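Teaching the new line by hand: first weeks in the Sumolmont hall
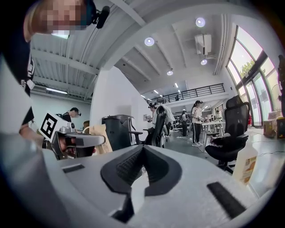 Hand-held grippers in use at the work tables, Sumolmont hall.

Since February a part of the packing team at Zekberg has a different kind of morning. Before, they packed orders. Now, for half of the shift, they do the same movements with a gripper in the hand, and the recordings are used to train the robot arms which will come to the Bosden line.

Natália Magalhães has worked in packing for many years and was one of the first to try. "The first day my wrist was tired after 40 minutes," she says. "You must go slower than you want. With fingers I don't think, with the gripper I have to think about every box."

The target is 100 good recordings per person each week. Last week the team made 747 together, and 166 of them were sent back, mostly for movements that were too quick. Humaira Arain, who plans the shifts, asks everybody to take the short break after each hour also when the work goes well.

Many colleagues have asked what happens with their places when the arms start. The arms will take the heavy and repeated lifting at Bosden. Returns, mixed orders and final checking stay with people, and the contracts of the packing team do not change this year. Training for the new tasks is paid as normal working time.

Who wants to join the next group can write the name on the list at the shift office before 3 pm.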